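Kusik Two-Step Folding Stool: eight months up and down

Posted Aug 3, 2025
Filed under: Home, Storage, Things I Stand On

I am not a tall person, and I live in a Grirkbridge terrace built by people who assumed I would be. The ceilings are magnificent. The cupboards go up to meet them. For years I reached the top shelves by standing on a dining chair in my socks, a technique my physio described with a single raised eyebrow before booking me in for a fortnight.

So I bought a step stool. Specifically the Kusik Two-Step, in a colour the box calls Fog and everybody else would call grey. It cost $195, a ridiculous amount of money for 2 steps. I had put it back on the shelf twice before I caved, and the bloke at the hardware shop in Mokamham had started to look at me with something like pity.

First impressions

It arrives assembled, thank heavens. You pull the top step away from the back legs, it opens with a clunk, and a bar drops across to lock it. Folding it up again means lifting a little lever under the top step, which is stiff enough that I spent the first week doing it with a wooden spoon. The lever has since loosened. The spoon has a dent in it and has been moved to garden duties.

The treads are deep, and this is where the money went. My old stool, a Kereama with a cheerful floral tread, gave you room for the ball of the foot and left the heel to its own devices. On the Kusik I can put my whole foot down, turn sideways and rummage. I wear a size 7 and own no elegant shoes, if that helps with the arithmetic.

The sticker says it's rated to 200 kg. I have no way of testing this and no friends I would ask. It doesn't flex under me plus a slow cooker, at any rate.

Where it wobbles

On the kitchen tiles, nowhere. On the carpet in the hall, a bit. The rubber feet are small and the pile is thick, so the whole thing settles to one side as you climb, like a ferry taking on passengers. On the back deck it found a gap between the boards within ten seconds and I found the clothesline. I would keep it indoors.

There is also no handrail. Kusik sells a version with one for those who want it, and I scoffed at that in the shop. I scoffed less in October last year, changing the smoke alarm battery on the Kereama with nothing to hang on to but the alarm. If you've got dodgy knees, or are buying for a parent, get the one with the rail and don't let them tell you they don't need it. They will tell you.

Storage, or the lack of it

Folded, it is slim. The box makes a great deal of this. What the box leaves out is that it won't stand up by itself when folded, so it has to lean on something, and whatever it leans on gets a grey smudge at knee height. The smudge comes off with bicarb. I have put a strip of felt on the back legs and the problem has gone away, but for that money I feel the felt could have been Kusik's idea.

It also needs a home near the cupboards it serves, or you will go back to the dining chair. I know this because mine spent a month in the laundry, one entire room away, and I went back to the dining chair.

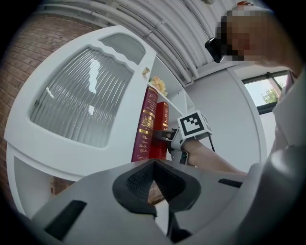

The white cabinet with the ribbed glass, from well below. Tall people may find this angle unfamiliar.

High places, reviewed briefly

Owning a decent stool has had one unpleasant effect: I can now see the tops of things. The top of the fridge was a low point. So was the range hood, which had grown a sort of pelt. I have also come across a fondue set, a box of jam jar lids with no jars, and the good scissors, missing since before the last census.

Would I have been happier not knowing? Probably. But I've got the scissors back.

The verdict

Good treads, firm lock, grumpy lever, pointless colour name. It's overpriced and I use it every day. The Kereama is in the shed holding up a tomato seedling tray, and suits the work. If your ceilings are a normal height, buy something cheaper and spend the rest on lunch. If you live in one of these old Grirkbridge places, you'll want the deep steps.

Four stars. I'd have given it the other half if it stood up by itself.

Pros: deep treads, solid on tiles, arrives in one piece
Cons: price, carpet, smudges, can't stand alone when folded
Bought with my own money, at full price, 2 days before the sale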